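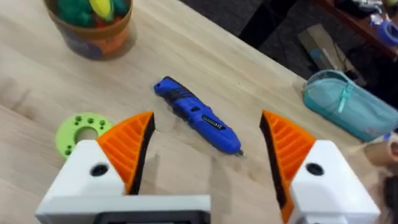
Leave the big table in the library

By Jolanta Sobczak
June

Trundstead library is to be refitted next year, and the plan on show in the foyer replaces the long shared table with 11 single study booths. I have used that table most weeks for nine years and I think taking it out is a mistake.

The case for booths is easy to follow. Students want quiet and a socket, and people on video calls annoy everyone else. The council asked residents what they wanted and 479 replied, with "more private space" near the top of the list. I ticked that box myself. I did not know I was voting against the table.

A booth holds one person. The table holds whoever turns up – a man with the racing pages, two girls doing chemistry, someone filling in a housing form who needs to ask what "dependant" means. I have been asked that question twice. It takes a minute to answer, and it would not be asked through a padded screen.

There is also the plain matter of size. You cannot open an Ordnance Survey map in a booth, or cut out a dress pattern, or lay three local history folders side by side. The Clistach branch went over to booths two winters ago. Its map group now meets in a pub, where you have to buy a drink and keep the map out of it.

I am told the booths cost £300 each. Buying six instead of 11 would save £1,500 and leave room for the table by the north windows, where the light is best and the radiator works. It needs sanding and one new leg bolt.

The plans are in the foyer until the end of the month, with comment cards beside them. The cards are small, so write on both sides. Mine says to keep the table and move the leaflet racks, which take up more floor than people think and are mostly bus timetables for the old 112.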